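Talks > Local Groups > Speaker Notes
Filed under: Writing & Editing, Plain Language

Notes for "Please Find Attached: The Secret Life of the Office Memo"
Given at the Probert Library evening series, December 15, 2024

Wait for the latecomers. Thank Eirlys for the introduction, whatever she says in it.

Opening. I spent 10 years editing internal documents for a company called Funard, which sold insurance to people who sold insurance. My job title was Communications Partner. I had no partner. What I had was a shared inbox and a style guide 336 pages long, with a chapter on when to use the style guide.

Read the parking memo out loud. Slowly. Let them suffer through "in order to facilitate the ongoing optimization of vehicular access." Pause. Then tell them what it meant: the north gate is locked after 8.

Ask the room who has written a sentence like that. Wait. Put my own hand up. I wrote that one.

Why do we do it? My theory is fear. The plain version has a person in it. "I locked the gate" can be argued with, and somebody will come to your desk and argue. "Access has been optimized" has no desk. Iestyn Wynne, who ran facilities and did in fact lock the gate, told me it was the finest thing anyone had ever written on his behalf, and he kept it taped inside a cupboard.

(If they laugh at the cupboard, move on. If they don't, move on faster.)

Next bit, the passive voice. Don't lecture. Half of them were told off about it in school and the other half are retired teachers who did the telling. Say that the passive is fine when the doer doesn't matter. "My car was stolen" is a good sentence. "Mistakes were made" is a man backing out of a room.

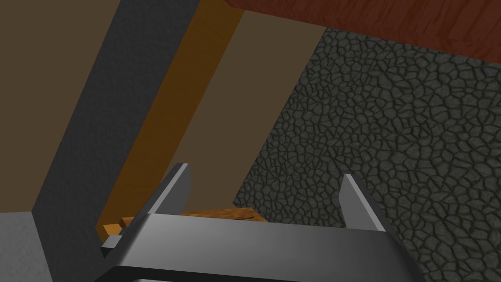
Openings are where most memos go wrong, and they go wrong by going on. The writer clears his throat for a paragraph, thanks all stakeholders, recalls the previous memo, and gets to the point on page two. I think of it as an open gripper, two fingers spread wide and nothing between them. You read three sentences and your hand closes on air. So my one rule, if you take any home tonight: put the thing in the first line. The meeting has moved. The soup is off. Gwion is leaving and there is cake.

Exercise. Pass out the sheets. They get the Zirkaletti letter, the real one, where a tile company takes a full page to tell my sister that her tiles are the wrong color. Cut it to one sentence. Give them five minutes, which will be eight. Take three answers from the floor. Somebody always writes "Sorry, wrong tiles," and that person should be running the country.

Careful here: last September at Ullen a man stood up and defended the letter. He said it was courteous. I was snippy with him and I've thought about it since. He had a point. Short can be rude. "Noted." is a terrible thing to receive from anyone you love. If it comes up, concede it early and say that courtesy usually fits in one extra line.

Story about Iraís Aguirre and the resignation letter. Keep it short, she may be in the audience. She wrote one hundred words, then fifty, then "I'm off, thank you, the plant is yours." The plant did very well. I still have it.

Skip the Latin section unless we're running ahead. We have never run ahead.

On email sign-offs: "Best" (best what?), "Kind regards" (from someone with neither), "Thanks in advance" (a threat). Don't do the full list. Houshang Karimi timed it once and showed me his watch.

Close. Go back to the parking memo. Ask them to say the short version all together, which is silly and they'll enjoy it. Then questions. Repeat each question into the microphone, the back row can't hear.

Collect the pencils. They belong to the library and Eirlys knows how many there are.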